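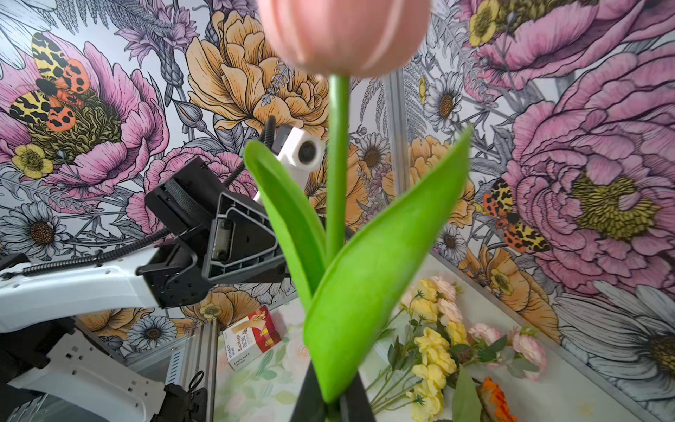

Search this site Search

Speaker notes - "Hosting the Team You Can't Beat"
Booster club fall supper, Thu 30 September

(Wait for the coffee to go around. Don't start over the clatter like last year.)

Good evening, everybody, and thank you for having me back. I see a lot of faces I know from the visitors' side of the field, and a few I know from much further back than that, when we all had better knees. Urszula asked me to talk about scheduling, and I told her that was a fine way to empty a room, but she's the one who runs the program, so scheduling it is.

I want to talk about the big home game in October. You all know the one. Zandusell is coming to our place for the first time, and they are bringing a marching band that's larger than our whole athletic department. (Pause. Let them groan.)

Now, I've heard the grumbling at the hardware store. Why on earth would a school our size sign up for that? It's a fair question and I'd like to take it slowly, if you'll let me, because I was in the room when the contract got signed and I've had plenty of time to think it over since.

First, the money, and I'll be quick. A small college usually goes on the road for a game like this one. You ride the bus all day, you get beat, you bring home a check. We did that for years and the check did some good. It paid for the new lights. But the folks in this room never saw those games. You listened to them on the radio, with Hélder Patrício shouting over the static, and bless him, he made a 24-point loss sound like the moon landing.

What Adelino Morais worked out, back when he was athletic director, was a swap. We went to their place 2 times and they owe us one here. He wrote it on the back of a parking pass and then he had the good sense to get it typed up properly. When I asked him how he talked them into it he said he just kept calling until they wanted him to stop.

(Adelino may be here. Look over at the left-hand tables. If he is, make him stand up.)
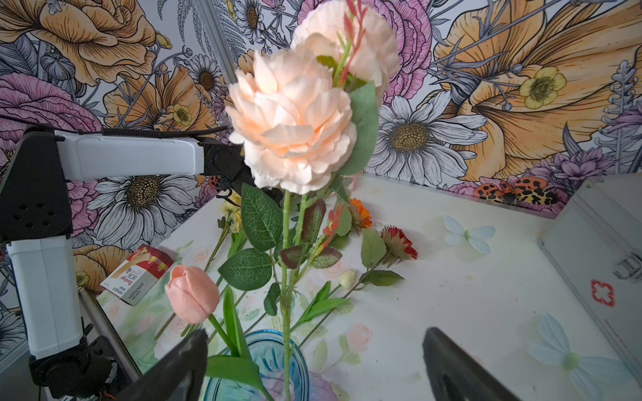 So we get our game, and the next thing is where to put everybody. Godinho Field was built for a smaller crowd and I'm rather fond of it that way. We're bringing in 700 temporary seats for the north end, and I'd ask you to be patient about the sight lines down there. You'll see the near end zone beautifully. The far one, you may want to bring a friend with a radio.

Parking is going to be a bear. I won't dress it up. The Tirilico lot will be for season ticket holders until an hour before kickoff, and after that it's whoever gets there. If you live within walking distance, please walk. If you live near someone who lives within walking distance, bake them something this week.

(Check with Urszula whether the shuttle is settled. If not, skip it.)

Let me say something about the football itself, since a few of you did come for that. Coach Wornik is not a man who makes promises, and I'm not going to make any for him. Their offensive line is bigger than ours and they're deeper at every spot. They'll rotate fresh linemen in the fourth quarter while our boys are playing both kickoff coverage and safety.

But I watched us all through September, and I like the way this bunch tackles. Abílio Sequeira's grandson is playing outside linebacker now and he gets to the ball as if somebody had insulted it. If we can run the clock, keep the ball on the ground, and punt the way we punted in the opener, I think we could go into halftime with something to talk about. I've seen bigger programs come into little stadiums thinking about lunch - and I've seen the looks on their faces when they found themselves behind.

(Tell the fumble story here if there's time. Short version! Leave out the goat.)

What I'd ask of you is noise. Our students will do their part, but they tend to drift off after halftime, and that's when a tired defense needs it the most. Stay in your seats in the third quarter. Get your hot dog in the second. On third down, when they have the ball, I want to hear you from my own front porch, except that I'll be sitting in the fifth row and I'll be hoarse myself.

Vitória Salgado has the sign-up sheets at the back for the concession stand and the pregame cookout. She needs people for the early shift more than the late one, and she's asked me to mention that the early shift gets the first ribs off the smoker.

(Thank the kitchen. Thank Urszula. Raffle is after pie, not before - hand the microphone to Vitória.)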